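ポルトガル語の通信講座を一年続けてみて

去年の十月に始めたポルトガル語の通信講座が、先月で一区切りついた。途中で何度か間が空いたが、最後の課題まで提出したので、覚えているうちに書いておく。これから始める人の参考になるかもしれないし、ならないかもしれない。

受けたのはSeixasという小さな教室の講座で、ポルトガル本国の発音を教えている。日本で手に入る教材はブラジルのものが多く、本国の音で最初から通せるところは選択肢が少なかった。料金は半年ごとの前払いで、教材は薄い冊子が2冊と音声ファイル。週に一度、短い作文を送ると添削されて戻ってくる。月に一度、画面越しの面談がある。

動機はたいしたものではない。数年前に仕事でEvbridgeという会社とやりとりをしていたとき、先方の担当がポルトの出身で、メールの最後にいつも一行だけポルトガル語を書いてきた。意味は調べればわかったが、声に出して読めなかった。それが気になっていた。仕事の付き合いはもう終わっている。

最初の三か月は発音ばかりやっていた。本国のポルトガル語は、強く読まない母音がほとんど聞こえなくなる。綴りのとおりに読むと、音が多すぎるのである。たとえば「電話」はtelefoneと書くが、音声ではテルフォンに近い。最後のeはないものと思ったほうがいい。日本語で育つと子音のあとに必ず母音を付けたくなるので、ここを直すのに時間がかかった。

冊子には口の開き方の図が載っていたが、私にはあまり役に立たなかった。役に立ったのは、音声を聞いて0.5秒遅れで真似をするという、よくある方法のほうだ。朝の六時半から15分、台所でやった。長くやると翌日やらなくなるので、タイマーが鳴ったら文の途中でもやめた。

単語はPuddenという単語帳アプリで覚えた。間違えた単語が翌日また出てくるだけの、古い作りのものだ。一日に覚える数は14に設定した。最初は欲を出して56にしていたが、四日で復習が溜まり、開くのが嫌になった。14なら電車が二駅進むあいだに終わる。遅いようでも、半年たつと知らない単語のほうが少ないページが冊子に出てくる。

名詞の性は、結局ひとつずつ覚えるしかなかった。-oで終われば男性、-aで終われば女性という原則はあるが、dia(日)は男性だし、problemaも男性である。冠詞ごと口に出して、o dia、o problemaと覚えた。表にまとめてみたこともあるが、表は作っただけで見なかった。

動詞の活用も似たようなもので、規則動詞は三種類を覚えれば済む。困るのはよく使う動詞ほど不規則なことで、ser、estar、ir、ter、fazerあたりは全部別々に覚える。serとirは完全過去の形が同じなので、fuiと出てきたとき「私は〜だった」なのか「私は行った」なのかは前後で判断する。これは文法書では大問題のように書いてあるが、読んでいて困ったことはまだない。

春になって、作文が長くなった。題は自由でいいと言われていたので、その日にやったことを書いた。洗濯をした、床を拭いた、コードを束ねた、鞄の中身を出した。身の回りのことを書こうとすると、知らない単語がいくらでも出てくる。新聞の記事はなんとか読めるのに、雑巾が言えない。辞書を引く回数はこの時期がいちばん多かった。
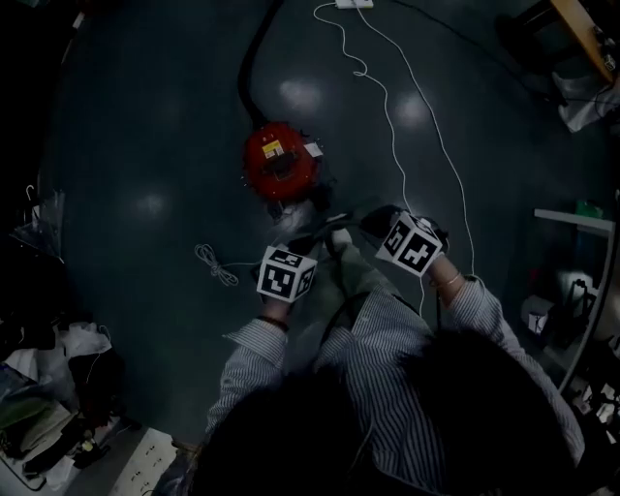 作文は日記にしないほうがいい、というのがErmelinda Loureiroの意見だった。日記だと主語がいつも「私」になり、動詞の一人称ばかり上手になって、ほかの人の話ができなくなるという。週に一本は他人のことを書きなさい、隣の人でも店の人でもかまわない、と添削の末尾に書いてあった。

読み返してみると、そのとおりだった。三か月分の作文に三人称複数がほとんど出てこない。それからは一週おきに、自分以外の人を主語にして書くことにした。向かいの家の人たちが布団を干した、とか、パン屋が値段を変えた、とかである。活用を間違える数は一時的に増え、夏の終わりには減った。

添削は赤字が多い先生と少ない先生がいて、こちらからは選べない。多い人だと、意味が通じていても自然でない箇所は全部直ってくる。最初は気が滅入ったが、直された文だけをノートに写して音読するようにしたら、赤字が多い回のほうが得をした気分になった。少ない回は写すものがない。

月に一度の面談は土曜の夜九時からで、こちらは最後まで慣れなかった。Benedita Torresという先生の担当が多かった。話す速さは容赦してくれるが、日本語は使わない。聞き取れないときに黙ってしまうのが私の悪い癖で、五回目くらいまでは沈黙のほうが長かったと思う。Pode repetir?(もう一度言ってもらえますか)を紙に書いて画面の横に貼ってから、いくらかましになった。もう一枚、Como se diz...?(どう言いますか)も貼った。この2枚で面談はだいたい乗り切れる。

夏に一度、三週間ほど完全に止まった。仕事が詰まっていたのもあるが、単純に飽きたのだと思う。単語帳を開くと復習が200を超えていて、見なかったことにして閉じた。再開したときは溜まった分を全部消した。消しても困らなかった。本当に必要な単語は作文でまた出てくるし、出てこない単語は当面いらない。再開の初日は音声を一度聞いただけで終わりにした。

止まっているあいだに忘れたのは、単語よりも耳のほうだった。前は聞き取れていた会話が速く感じる。戻るまでに二週間かかった。今後また休むことがあっても、聞くほうだけは続けようと思っている。

教材以外では、Risusという料理のポッドキャストをよく聞いた。二人で話していて、片方が早口でもう片方がゆっくりなので、早口のほうがわからなくても、ゆっくりのほうの返事で見当がつく。料理の話は命令形と分量ばかりで、初級の終わりには向いている。干し鱈の塩抜きの回は四回聞いた。作ってはいない。

費用のことも書いておくと、講座のほかに買ったのは辞書一冊だけである。辞書は紙のものにした。本国の語とブラジルの語が分けて書いてあるものを選ばないと、バスはどちらの言い方で書けばいいのか(本国ではautocarro、ブラジルではônibus)といったことで毎回引っかかる。アプリの辞書は片方しか出てこないことがあった。

今どのくらいできるかというと、やさしい記事は辞書を引きながら読める。用件のあるメールは書ける。面談では天気と食べ物と週末の予定なら話が続く。政治の話になるとまだ相槌しか打てない。接続法は、読めばわかるが、自分からは使えない。se eu pudesse(もしできたら)だけは丸ごと覚えたので、やたらに使っている。

例の一行は、昔のメールを掘り出して声に出してみた。Um abraço e bom fim de semana. 抱擁を、よい週末を、というだけの挨拶である。fimの鼻母音が少し甘いと思うが、読めた。

講座は次の半年分も申し込んだ。中級の冊子は先週届いて、最初の課が接続法だった。まだ開いただけで、音声は落としていない。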